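Call for participants: Hands-On Sorting Day at the Pultance workshop

Ever wanted to drive a robot arm? On 8th September we're opening the Pultance workshop to anyone who'd like to come in, take the controls and help us find out how ordinary people go about moving small, fiddly things from one bin to another. We have room for up to 100 participants over the day, and you don't need any background in robotics (or computers, or engineering, or anything else).

The work is at table height and pretty absorbing once you get going.
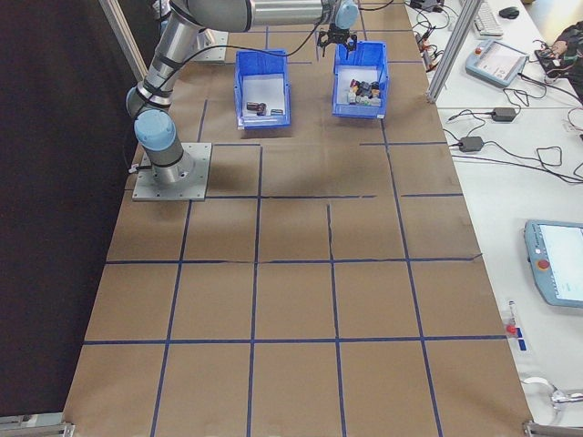
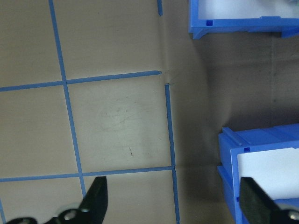 A bin-to-bin task, on a taped grid.

Each visit runs for two hours. You'll start with a short demonstration from one of our operators, who will show you how to bring the gripper in over a bin, close it on a piece and put that piece down in the other bin. Then it's your turn! Most people spend the first ten minutes chasing one block into a corner, and then something clicks and they don't want to stop. You'll work in pairs, swapping between driving and calling out which piece comes next, with a break for tea and sandwiches in the middle.

We ran our first open day last November and came away with 1,237 completed pick-ups, which was far more than we'd planned for. Since then the regular team has brought the total to 3,326. What we're short on is variety. Our operators have all picked up the same habits - they come in from the same side, they go for the easy pieces first - and we'd love to see what a retired machinist, a pastry cook or a keen gamer does with the same bin.

Who we're looking for

Anyone aged 16 or over (under 18s need a parent or guardian to sign the form). Left-handers are especially welcome, as we had very few last time. You should be comfortable reading a small screen and following spoken instructions in English. The controls can be used sitting or standing, and the workshop is on the ground floor with a ramp at the side door. If you have an injury or condition that affects your grip, please come along anyway and mention it on the form so we can give you a bit more time.

What you'll get

A $60 grocery voucher, lunch, and a tour of the Flianier test hall across the courtyard. Flanier's people will be running their pallet line there for visitors, and they're happy to be pestered with questions. Partners and kids can join the tour even if they aren't taking part, but only participants can be in the workshop itself while the arms are on.

What we record

We record the movements of the arm, video of the table and the time each attempt takes. We don't score you, and your name isn't kept with the recordings. If you change your mind afterwards, send us the number on your visitor card within four weeks and we'll delete your session.

Practical bits

Wear closed shoes, tie back long hair and leave dangly bracelets at home. Lockers are free. Parking is behind the Lindqvist building, and the bus stop is a short walk from the front gate. Sessions start at 9 am, 11.30 am and 2 pm - the morning ones filled up quickly last year, so put down a second choice if you can.

To take part, fill in the form on the Pultance visitor page or pick up a paper copy at our front desk. We'll confirm your time by email. If you've already registered through Fletach there's no need to apply again, just reply to their message with the session you'd like.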